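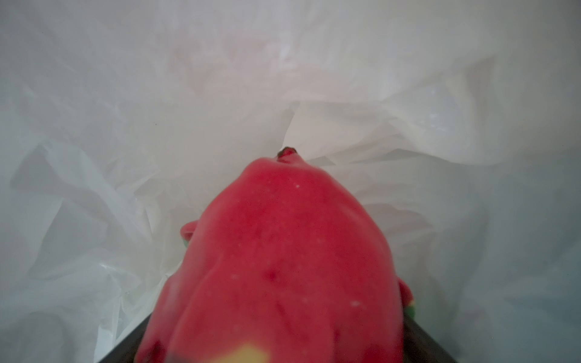

Figure 2. Wrist view with the dragon fruit between the fingers and the bag behind it.

4.2 Replanning near thin plastic

Our first planner, Korov, treated the bag as a solid wall, so it kept refusing perfectly good grasps. I swapped in a soft cost for anything the segmenter labels as film – Lorne Lévesque's idea, and a good one!
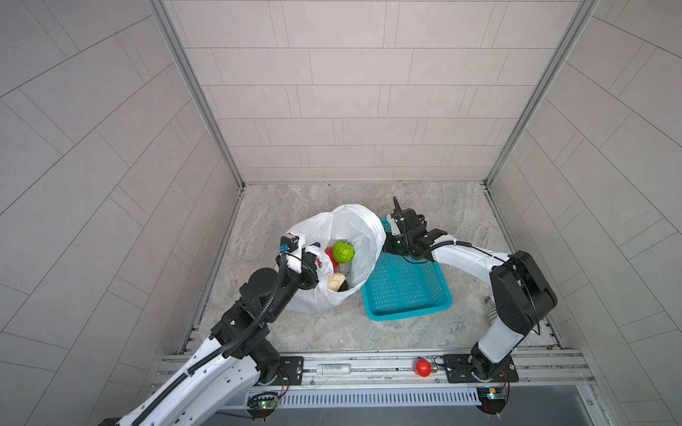 One arm's controller looks after the rim while the other plans its reach, and the two share a clock. Replanning is capped at 400 ms. We tuned the film cost on 113 logged episodes and left it alone after that.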